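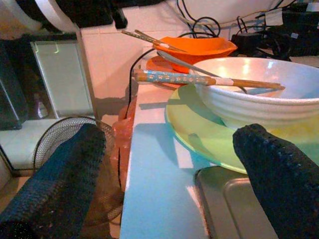

Friday, January 12, 2018

Arm on trial, week two

The Petersen kit came in July, in two boxes, one of which was nearly all foam. It then sat under the stairs while I told people I was getting a robot arm. I got a lot of mileage out of that. You can be a man who is getting a robot arm for a good six months before anyone asks to see it.

Frauke Ostermann finally asked, over Christmas, in front of my mother. So the thing is now bolted to its stand, and I have been making it deal with crockery.

For those who haven't been following (there are, I believe, people who haven't), Petersen sell a tabletop arm, a two-fingered gripper and a wrist camera as one kit, and Grondness sell the software that is meant to make it behave. You buy the kit outright. You rent the software by the month, which I only worked out after the second month. The arm, gripper and camera came to 1688 with delivery. I could have had a very decent dishwasher and a weekend in Lulville.

The manual runs to 134 pages. It is thorough on the subject of not putting your head near the arm, and then gives the gripper a page and a half. The fingers as supplied are smooth and hard. They are fine with the foam cube in the box, which I assume is why there is a foam cube in the box. Ask them to pick up anything glazed and you get a noise like a fork on a blackboard, followed by nothing being picked up.

Detlef Schwerdtfeger on the Humance forum has been saying for ages that you should dress the fingers in something knitted, the thicker the better. I resisted this for a while, on grounds of dignity. Mine are now in navy blue, and they look like a pair of toddlers going out in the snow. The grip is much better. A bowl that used to skate away across the table now mostly stays where it's been grabbed, and the noise has gone, so I can work in the evenings again without being spoken to.

The drawback is feel. The software guesses how hard it is squeezing from how much the motors complain, and a layer of thick knit muddles that. I had to put the force setting up by 2 notches and then run calibration again, a job that takes as long as a bath. Petersen's support people answered my email within a day and told me that fabric was "outside the intended configuration". They did not say don't.

Now, the dishes. Bowls I would call a pass. It goes for the rim, it closes, it lifts, it puts the bowl down somewhere in the same postcode. A bowl with a wide rim is easiest. Plates are a fail unless they overhang the table edge, as the fingers are too fat in their woollies to get under anything lying flat. I tried the thin setting. The thin setting pushed the plate along for a bit and then reported success.

Chopsticks are where the evening goes. One lying across a bowl is quite possible, if you don't mind which end it comes up by. Two leaning together count, as far as Grondness is concerned, as a single object, and it picks its spot accordingly, somewhere in the gap. I've had a pair come up cleanly once. I was so pleased I went to tell someone, and when I came back it had dropped them.

The wrist camera is better than I expected at this price. It sees shiny things more calmly than my old webcam did, and it doesn't panic at a patterned chopstick. It does mean that every picture it takes has its own fingers in it, like an uncle's holiday photos. The cables are my own department and I'll thank readers not to write in.

Would I tell you to buy one? If you want your table cleared, no – you have arms. If you want something to swear at that will improve slightly each week, it's well made, the joints are quiet, and the stand hasn't moved a millimetre. I'd wait and see whether Grondness drop the rental price, though. There are 3 tiers and the middle one is missing the only feature I use.

Next time, mugs. Frauke has offered to lend me hers and I have said no thank you.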